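Search this site
Enter keywords

The paper folder of Bristau

May 11, 2019

The owner of Gadora, a stationery and gift wrap shop in Bristau, has been selling paper for 30 years and folding it for longer than that. She learned from an aunt who made lampshades, and she still folds most of the window display herself.

"People think I must be patient," she says. "I'm not. I fold fast or I don't fold at all. If I slow down, the crease wanders."

The shop stocks 41 colors of heavy paper, most of it from the Gulyás mill. She used to order from a second supplier as well, but the shades changed from batch to batch and customers came back to complain. Orange is the one that sells out first, every fall. She puts in a large order for September and it is usually gone in three weeks.

"I don't like orange much," she says. "But it shows a fold well. With black you can't see what you've done."

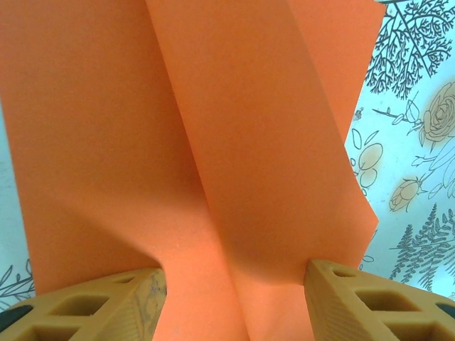 Classes and the back room

Four years ago she began teaching in the back room, two evenings a week. A class costs 35 with paper included. Most people come to make lampshades or table decorations, and a few come for the company.

The hardest part to teach, she says, is scoring. Beginners press too hard and cut the surface. She has them practice on old calendars first – "nobody minds ruining a calendar" – and only then hands out the good sheets. She uses a Bora bone folder that she has owned since the shop opened, and has never found another she likes as well.

She has no plans to sell online. Shipping large sheets flat costs too much, and rolled paper never lies right again. "You can come in and touch it," she says. "We open at ten."

3068 views
12 shares
4 comments

This site uses cookies. By continuing to browse you accept our use of cookies. OK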